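搜索 请输入关键词 搜索

打印本页 | 用电子邮件发送

Stallside 仓库自动化常见问题(给同事看的版本)

自从 11 月那次全员会之后,我的信箱就没消停过。问的人多,问题又差不多,我干脆把它们攒到一起写成这一页。我是 Kiri Stubbs,在 Stallside 干了好些年分拣,现在一半时间还在线上,一半时间跟着自动化小组跑。我不是工程师,写得啰嗦的地方请多包涵,写错的地方更欢迎来骂我(午饭时间骂最好,我人在食堂)。

到底要上什么东西?

先说名字,因为大家老是搞混。Flenel 是那套机械臂,装在小件零件区,负责从料箱里把东西拿出来,放到托盘上。Nepia 是排任务的软件,决定哪个单子先做、哪个单子转给人工。Petia 呢,是我们一直在用的那套老库存系统,它不走,还在。所以谁要是跟你说“Petia 要把我们换掉了”,你可以让他先去登录一下,看看那个界面,那还是我刚进公司时候的样子!

第一阶段一共装 2 个工位,都在小件区靠装卸口那一头。大件、易碎件和退货,这一轮都不碰。

我会不会丢工作?

这个问题我收到得最多,也最不敢随便答。我能说的是公司书面写下来的那部分:第一阶段不裁人,小件区现有的 40 个岗位全部保留,只是里面有些岗位的内容会变。第二阶段怎么样,目前没有文件,我也不想编一个好听的给你。我自己的看法是要盯着,每次开会都要问,问到有白纸黑字为止。我每次都问,主管看见我举手已经会叹气了。

那具体什么会变?

弯腰翻料箱、一个一个往托盘上摆,这种活会少很多。我腰不好,说句私心话,这部分我一点都不怀念。多出来的是另外几样:给工位补料,处理机械臂退出来的单子,检查托盘,还有教系统认新零件。最后这一样比较新鲜,下面单独讲。

另外,走动会变少,站着看屏幕的时间会变多。试运行那阵子有几位同事说眼睛累、脚底板疼,所以我们已经提了要高脚椅和防疲劳垫。垫子批了,椅子还在“评估”。我也不知道一把椅子有什么好评估这么久的,我继续催。

“退出来的单子”是什么意思?

机械臂抓一个零件,连着 3 次没抓稳,就会停手,把这一单交给人。屏幕上会亮黄条,写着料箱号和零件号。你走过去,看一眼,拿出来,放好,按确认。就这样。不用重启,不用调参数,也千万别去推那条手臂。

有人问我,退单多了会不会算到自己头上。不会。退单记在工位上,不记在人名下,这一条我专门去确认过,请放心按。反过来说,你要是看见同一种零件老是被退,麻烦在备注里写一句,哪怕就写“太滑”两个字也好。自动化小组是真的会看备注的,我就坐在他们旁边看着他们看。

什么样的零件它搞不定?

透明袋子装的,反光厉害的,还有缠在一起的。带孔的小支架也挺麻烦,好几个叠在一块儿的时候,它分不清该拿上面那个还是下面那个。换成我们,手指头一捻就分开了,根本不用想。我以前从来没觉得这算什么本事,现在倒是会在新人面前显摆一下。

我没有电脑基础,能学会吗?

能。培训是带薪的,算在班上,不占休息日。负责培训的是 Ebony Hinds,她以前在夜班做补料,讲话特别直白,你问同一个问题问五遍她也不会翻白眼。课分成上手操作和安全两块,操作那块基本就是对着工位练黄条怎么处理。屏幕上的字可以调大,说明也可以切换语言,切换按钮在右上角那个小地球里(藏得有点深,我第一次也没找着)。

年纪大的同事不用太担心。我们第一批学员里学得最快的那位,手机还是按键的。

系统怎么学新零件?这活儿真的归我们?

归我们,而且我觉得这是整件事里最有意思的部分。新零件到货以后,不会直接扔给真的手臂去试。先在电脑里搭一个模拟的环境,把零件的模型放进去,让虚拟的夹爪在里面一遍一遍练。自动化小组给每个新零件安排 2,000 次虚拟抓取,全部跑完,才轮到真工位。

那我们干什么呢?我们看回放,挑毛病。工程师知道夹爪张多宽、转多少度,可是他们没有在料箱前站过一整班,不知道那种圆柱形的小木件一碰就滚,也不知道金属片的边朝哪个方向才好下手。我们知道啊!每个看回放的人都可以打标记,写建议,小组要逐条回复。我写的建议里被采纳过的有好几条,最得意的一条是让夹爪先张开等一等,看准了再下去,别急吼吼地往前冲。

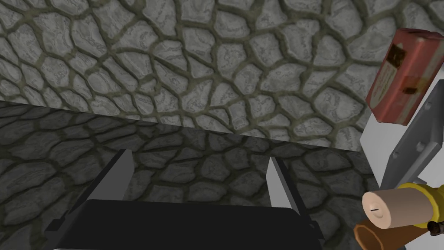
看回放这件事是轮着来的,想参加的去 Ebony 那儿登记就行,不看工龄,也不看岗位。一次只看一小段,看完接着回线上。有人担心看久了会晕,我自己的办法是先看一遍不打标记,第二遍再动手,这样比较不容易烦躁。模拟里的画面有时候怪怪的,背景跟我们仓库一点都不像,这个不用写进建议里,我们只管零件和夹爪。

看回放有没有补贴?

目前按正常工时算,没有额外补贴。我觉得应该有。这是拿我们的手艺去教机器,手艺是值钱的。这条意见我已经递上去了,签名的人不少,还没有正式答复。有了消息我会更新在这一页。

工位安全吗?

工位四周有围栏,门一开手臂就停。还有地上的黄线,人和推车都不要压线停放。急停按钮在每个工位的左右两侧,红的,很大,谁都可以按。按错了没关系,不会扣钱,也不用写检讨。我在培训时就按错过,整个小件区都扭头看我,脸红归脸红,后来什么事也没有。

头发长的请扎起来,挂绳工牌换成夹子款,前台可以领。手套照旧戴。

摄像头会不会拿来监视我们?

工位上的摄像头对着料箱和托盘。公司给的书面说明里写得很清楚,画面不用于考勤,也不用于绩效。如果有谁拿着截图来找你谈效率,请马上告诉我或者你们班的员工代表,这是违反说明的。

班次会调整吗?

早班不变。晚班的交接会提前一点,给补料留时间,具体时刻表贴在更衣室门口,以那张为准,别以我嘴里说的为准,我记时间向来不行。

还有别的问题找谁?

技术上的找自动化小组,培训和看回放的报名找 Ebony Hinds,想发牢骚的找我。写纸条塞我柜子里也行,不写名字也行,我每张都看,只是字请尽量写大一点。

打印本页 | 用电子邮件发送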